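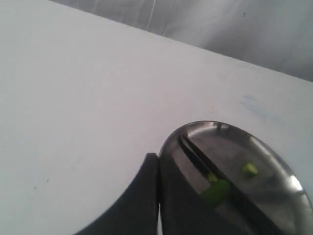
About Carovov

Carovov is a small cookery school and vegetable preparation kitchen on Arden Road. We teach people how to wash, trim, cut and serve vegetables, and we supply cut vegetables to local cafés on weekday mornings. The two sides of the business share one kitchen, one cold store and one set of rules.

We began with a single evening class in knife skills. Most people who came could already cook a bit and wanted to get faster and tidier. They asked for a second class on chillies and peppers, then one on pickles, and the school grew from there. The café orders started when a former student opened a lunch place nearby and didn't have room for a prep area.

What we teach

The basic course runs for 3 evenings. The first covers cucumbers, courgettes and other things that slice easily. On the second we move on to onions and carrots. The third is given over to green chillies and peppers: how to choose them, how to take the seeds out, how to cut them small, and how to clean up properly afterwards so that you don't rub your eyes with the wrong hand.

There is also a half-day class called Flesteo, our name for a quick pickle made with cucumber, green chilli, vinegar, sugar and salt. Everyone goes home with a jar. It needs a night in the fridge and is best eaten within the week.

Classes are kept to 8 people or fewer, and each pair has its own place to work.

How the kitchen is set out

We like pale worktops and plain round steel dishes. Green vegetables show up well against both, so stray seeds and bits of stalk are easy to find. White tops do mark, and a smudge that won't shift with soap gets a second go with bicarbonate of soda at the end of the day. 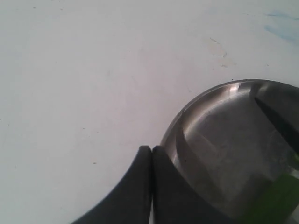 Stainless steel on a white top.

Steel dishes scuff with use. We don't mind that, and we replace them only when they are dented or the rim has bent. They go through the dishwasher at 82 degrees and are dried with a clean cloth before they are stacked.

Our vegetables

The chillies and cucumbers come from Bárány, a grower we have bought from since the café orders began. Jalapeños are at their best from July onwards. Outside the season we buy from the wholesale market and pick through each box ourselves. We keep the stems on until the chillies are needed, as they last longer that way.
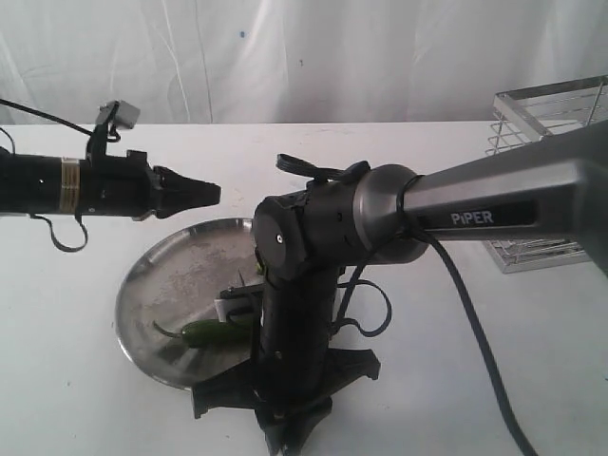 Café orders

Orders placed before 2 in the afternoon are ready the next morning. We cut cucumber in slices or batons, and chillies whole, halved or chopped. Everything is packed in lidded tubs labelled with the contents and the use-by date. Tubs are returned to us, washed and used again. The smallest order is 3 tubs, and they can be mixed.

If you want something cut a certain way, send us a sketch or bring in a piece. We have had some odd requests for garnishes and have managed most of them. 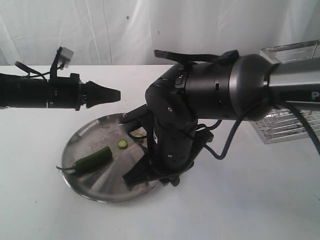 Visiting us

The kitchen is at 96 Arden Road, on the ground floor, with step-free access from the side door. Please ring the bell, as the front is kept shut while food is being prepared. Aprons and knives are provided for all classes. Bring flat shoes, something to tie long hair back and a tub for leftovers.

Course dates and the current price list are kept at the front desk, and we can post you a copy if you leave your address.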